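Packing and sending parcels: frequently asked questions
Zustar Parcel Desk, Hillelville

Last updated Wednesday, November 1, 2023

These are the questions we get most often at the desk and by email. If yours isn't covered, ask Liviu Barbu at the counter or use the contact form.

Can I reuse an old box?

Yes, if the corners are still firm and the card hasn't gone soft. Press the middle of each side with your thumb. If it stays dented, put the box in the recycling and use another. Scuffs and marks on the outside don't matter. Old address labels and barcodes do, so peel them off or cover them completely with plain paper.

What size of box should I choose?

Choose one that leaves a gap of two fingers' width on every side of the item, and fill the gap. A box that is too large costs more to send and tends to get crushed under heavier parcels. For books, papers, shirts and picture frames, a flat box is better than a deep one.

Do you sell boxes?

We sell flat, medium and deep boxes, all in plain brown cardboard. The flat ones go quickly before the holidays. You can buy a single box or a bundle of 10. The bundles are kept behind the counter, so please ask.

Which tape should I use?

Ordinary tan or clear packing tape, the wide sort. Please don't use sticky tape from a stationery drawer, masking tape or string. Masking tape lifts in cold weather and string catches on the rollers at the Grurar depot, where all our parcels are sorted.

How do I tape the box properly?

Close the short flaps first, then the long ones, so that the long edges meet in the middle. Run one strip of tape across the join and carry it a little way down each side. Press it flat with the palm of your hand, working outwards from the centre to get rid of air bubbles. For a flat box with light contents, one good strip on the top and one underneath is enough. For anything heavy, add a strip along each open edge as well.

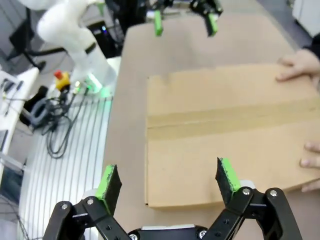

It is easier with two people when the box is very full - one to hold the flaps shut and one to run the tape. If you are on your own, put a couple of heavy books on top while you cut the first length. Leave the tape dispenser within reach before you start.

The tape won't stick. What am I doing wrong?

Usually there is dust on the card. Wipe it with a dry cloth and try again with a fresh strip. Boxes that have been kept in a garage or shed can also be damp, and tape won't hold on damp card. Leave the box indoors overnight.

What can I use for padding?

Crumpled newspaper, brown paper, bubble wrap or old towels will all do. Wrap each item separately if there is more than one. When the box is closed, tilt it gently from side to side. If you can feel anything slide, open it and add more.

Where does the label go?

On the largest face, flat, and not folded over an edge. Try to keep it clear of the tape join. If you have to put it over the tape, make sure the tape is smooth underneath. Put a second copy of the address inside the box in case the outer one comes off.

Is there a weight limit?

We take parcels up to 30 kg at the counter. Anything heavier has to go with Furtună, the freight firm we share the yard with. They have their own forms and their own prices, and we can't book for them.

Can I pack my parcel at your premises?

Yes. There is a packing table to the left of the door, with scissors and a tape dispenser. Tape is free for boxes bought from us. Please clear up your offcuts when you have finished.

How long should I keep my receipt?

Keep it until you know the parcel has arrived. The number on it is the only way we can look up a parcel - we handled 3,923 of them in September and can't search by name.

My parcel arrived damaged. What should I do?

Keep the box and all the padding, and take photographs before you throw anything away. Send them to Teodor Avram, who deals with claims, along with the receipt number. Please include one photograph of the outside of the box showing the tape and the label.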